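Skeltthorpe Early Learning Center
Learning Through Play — Photo Gallery
Number Boards and Table Work

The Skeltthorpe Early Learning Center maintains a lending collection of educational toys for use by families, child care providers and local schools. The collection now holds 168 items, of which 17 are number and counting boards. This gallery presents one of the boards with a seaside theme, together with notes on its use at home and in the classroom.

Number boards have been part of the collection from the beginning. They ask a child to look closely at a shape, turn it in the hand and find the place where it belongs. In doing so the child becomes familiar with the form of each numeral well before being asked to write it. The boards are recommended for children from the age of three, and older children may continue to use them for simple sums. 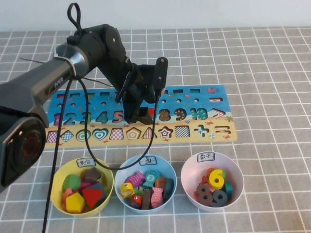 The wooden number board, with its underwater picture and strip of sandy beach. Room 2, Arboleda Wing.

The board combines slots for numerals with slots for arithmetic symbols. Younger children are best served by the numerals alone, and the symbols may be kept back until they are wanted. A few pieces at a time is enough for a first session. Many families begin with the numeral that matches the child's age and add others as interest grows.

The printed decoration also has its uses. Children enjoy searching the water for the small red fish, and the line between sea and sand gives the adult an easy way to introduce words such as above, below, near and far. Ulises Apaza, who coordinates the lending service, advises parents to let the child talk about the picture first and to bring in the numbers afterward.

The choice of table covering deserves some attention. A plain or lightly patterned cloth keeps the pieces easy to see and softens the noise when they are dropped. A cloth with a printed grid offers a further activity — pieces may be set out one to a square, in order, before they are returned to the board.

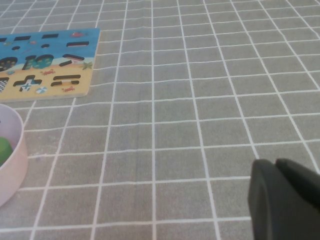 Pieces should be sorted and checked before a board is returned to the front desk. Each loan bag carries a printed list of contents, and borrowers are asked to mark any item that is missing or damaged. Replacement numerals can be ordered for most boards, although delivery may take several weeks. Wooden boards should be wiped with a barely damp cloth and dried at once. They should not be soaked or left in direct sunlight.

Boards may be borrowed for two weeks and renewed once, provided that no other family has placed a request. Around 400 families are registered with the service at present. Registration is free of charge to residents and may be completed at the front desk or by mail.

The next open session for parents and caregivers will be held on 19th March in the Bedard Room. Duván Pacheco will introduce the number boards and answer questions on early counting. Children are welcome and must be accompanied by an adult at all times.

Related galleries: Letter Boards — Shape Sorters — Puzzles for Small Groups

Return to Learning Through Play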